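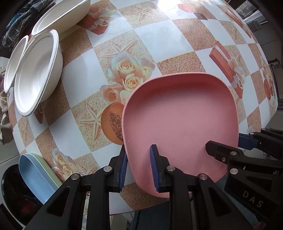 Pink plate on a patterned tablecloth.

Rakcombe Supper Diaries

Version 2, December 2020

Contents
What the data is
Files
Columns
How the entries were collected
Known problems
Use and credit

What the data is

A table of 2,000 evening meals written down by people living in Rakcombe. Each row is one meal in one household. The entries come from 327 households, and most of them sent in fewer than ten meals each. The diaries ask what was eaten, who cooked it and what happened to the leftovers. They do not ask about weight, health or calories, and the data is no use for working those out.

Version 1 had the same meals but kept the dish names exactly as written. Version 2 adds a tidied dish name next to the original one.

Files

meals.csv - one row per meal
households.csv - one row per household, with size and part of town
dishes.csv - the list of tidied dish names and the spellings that were folded into each
notes.txt - Inger Skov's notes on difficult handwriting

All files are UTF-8. Commas inside a field are protected by double quotes. Some of the spreadsheet programs we tried turned "1/2" in the leftovers column into a date, so import that column as text.

Columns

meal_id: number, never reused
household_id: matches households.csv
month: month the meal was eaten, no day given
dish_raw: the dish as written by the household
dish_tidy: the dish after tidying
cook: adult, child, shared, bought or blank
eaters: number of people at the meal, guests included
leftovers: none, kept, given, thrown or a fraction if the person wrote one
remark: free text, often blank

A blank means the person left the box empty. "None" was only entered where they wrote none or drew a line through the box.

How the entries were collected

Paper diaries went out in July with a stamped envelope. Marama Ellery wrote the questions and Benjamín Ojeda typed up the returns. Ximeng Xiong checked the typed rows against the paper and did the tidying.

Names of people and pets were taken out of the remarks. Shop names were kept. Household numbers were shuffled before release, so they say nothing about the order in which the diaries came back.

Known problems

- Summer bias. Salads and cold suppers are over-represented and there are hardly any stews.
- Pies. We did not split pies with a full crust from those with only a lid. The paper rarely says which.
- "Tea" is used for the meal and for the drink. 53 rows have only "tea" in dish_raw. They have been left blank in dish_tidy.
- Two households shared a kitchen and both wrote down the same meals. These rows are still in.
- Fermín Cabral pointed out that version 1 counted babies as eaters in some homes and left them out in others. This has not been fixed.

Use and credit

Free to use for teaching and research. Please credit "Rakcombe Supper Diaries" and give the version number. Do not try to work out who any household is.

Corrections are welcome - send the meal_id and the column name along with what you think it should say.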